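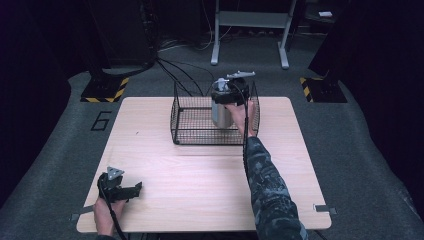

Fillotham book fair, then, second year running, and my notes are a mess so bear with me. Went for the crime and came home with mostly crime. 37 stalls this time, small presses down one side of the hall, secondhand down the other. Tables are the pale wood sort, light enough to show up every dark cover nicely. One had a black wire mesh basket towards the back with a silvery metal canister standing in it, and that was about as much dressing up as I saw all day. Fine by me – it's the books I'm there for.

Best find: Skultinura, a tiny press doing translated mysteries in slim paperbacks. Bought 2, both under 200 pages. Started one on the train home and missed my stop. The Bañuelos series was there too, all 12 in the new covers, which I don't like much. The old ones had teh maps inside.

Talk on locked rooms in the side room at eleven. Good, bit long, no handouts. Chairs filled early, I stood. Someone asked about cosy crime versus "proper" crime and there was some muttering. Tea afterwards, decent flapjack. 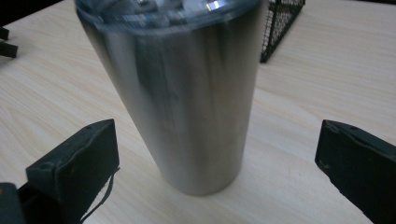 Secondhand side

Slower going. Lots of paperbacks with no prices on, so you have to ask. Stall 109 (numbering makes no sense) had a run of Geralgate Mysteries, missing the third of course. Still looking for it if anyone's got a spare copy. Left by three with a heavy bag and sore feet.

Next one's in November, same hall. Get there before ten, the carpark is hopless after that.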